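Speaker notes, Kurlow maintenance evening, 2018-06-22

Slide 3 – the fingers. Start here, because this is the part I love! Two fingers, two textured pads, and nearly every missed grip we chased in May came down to those pads. Hold up the worn pair, pass them along the front row. Let people feel how smooth the tips have gone.

Pads get wiped every 600 grips and swapped at 1,020. Say both numbers twice – people write them down.
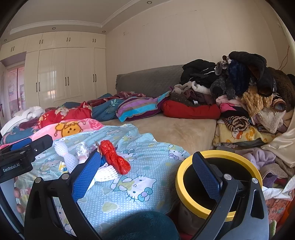
Thin stuff is the real test. Nets, wrappers, little packets: a tired pad slides right over them, while a fresh one picks up the edge and you can hear the room go "oh". Mention that Pultano pads go on dry, no glue, and that the screw on the clamp gets a quarter turn after the first 8 grips (I forgot this at Cekholm and the whole mount wandered).

Slide 4 – closing the fingers on a strip of paper. Tug at the tip, then the middle, then the root. If it slips at the tip only, realign before you touch the pads. Then questions, and get the worn pair back!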